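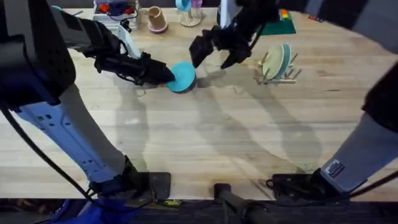

Capítulo 6
Planificar con dos brazos

Quien haya programado un solo manipulador suele llegar a este capítulo con cierta confianza. Conviene dejarla en la puerta. Dos brazos de 6 articulaciones sobre la misma mesa no son el doble de problema: el espacio de configuraciones pasa a tener doce dimensiones, y buena parte de él está ocupada por posturas en las que un codo atraviesa al otro con toda naturalidad matemática.

La primera versión del planificador Idus resolvía el asunto por turnos. Se movía el izquierdo, esperaba el derecho, y viceversa - una cortesía que alargaba cualquier tarea hasta la hora de comer. Ryota Sasaki, que heredó aquel código en enero, encontró en él un temporizador de 800 milisegundos con el comentario «no tocar». Lo tocó. Volveremos a ello en el apartado 6.3.

El caso que nos acompañará es doméstico: una pinza se apoya en el costado de una pieza redonda de color verde azulado y la otra baja abierta a su derecha, con un escurreplatos de madera a poca distancia. El planificador debe decidir quién cede el paso, por dónde y cuándo. También debe hacerlo antes de que el lector pierda la paciencia.

Se supone conocido el capítulo 2, en particular los árboles de exploración aleatoria. Quien se lo saltó todavía está a tiempo.

6.1 El espacio de configuraciones conjunto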